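4.2 Schedule construction and rest differentials

The league schedule is released in two parts. The fixed part sets which opponents a team meets and how many times, and it is known as soon as the previous season's standings are final. The variable part sets the order of games, the bye and the kickoff slots. Our analysis concerns the variable part only. Two teams with the same list of opponents can still have very different seasons if one of them keeps meeting rested opponents and the other does not.

For each game we computed the rest differential, defined as the number of full days since a team's last game minus the same number for its opponent. A team coming off a bye against one that played the week before has a differential of seven. Opening games were assigned a differential of zero. Games moved after the schedule came out were coded by the date on which they were played, and preseason games in August were left out.

Strength of schedule was measured in two ways. The first is the usual one, the combined winning percentage of all opponents in the prior season. The second is the Lazaridis index, which weights each opponent by its point margin and discounts the last two weeks, when some teams rest their starters. The two measures agree on which schedules are hardest and disagree a good deal in the middle of the table. We report results for both, but the figures in the text use the Lazaridis index unless stated otherwise.

Simulated schedules were generated with the Zasenine solver. We produced 1,000 schedules per season that met the published constraints on stadium availability, back-to-back road trips and prime-time appearances. For 12 seasons this gives a reference distribution for every team, against which the real schedule can be placed. A team was counted as disadvantaged in a season if its total rest differential fell in the lowest tenth of its own simulated distribution. On this definition 63 team-seasons were disadvantaged.

Most of these cases come from the bye -- or more exactly from the opponents' byes. A team has no control over how many of its opponents are coming off a week of rest, and the number varies from zero to four. Prime-time games add a smaller effect. A team that plays on a Sunday night and then travels for an early kickoff loses preparation time that a count of full days does not pick up, so our estimates for teams with many night games are probably too low. Teams with weak schedules by either strength measure tend to have few night games, and the two effects should not be read separately. 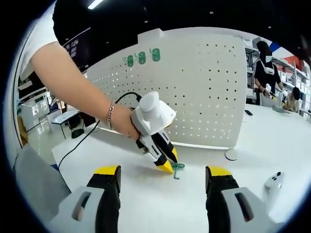
Figure 7. Left hand with gripper above a small teal-green hook; fingers of a second gripper in the foreground.

A reader of an earlier draft, Amar, objected that the rest differential treats every extra day as equal, and that the step from six days to seven matters much less to a coaching staff than the step from three to four. We agree with the point. When the differential is capped at three days the ranking of teams changes little, though two of the disadvantaged cases drop out. The same reader asked for travel distance to be added. We have kept it out of the main model, as it depends mostly on where a team is based and hardly changes from one simulated schedule to the next.

The effect of rest on results is taken up in Section 4.3, using closing point spreads from the Tumetti archive.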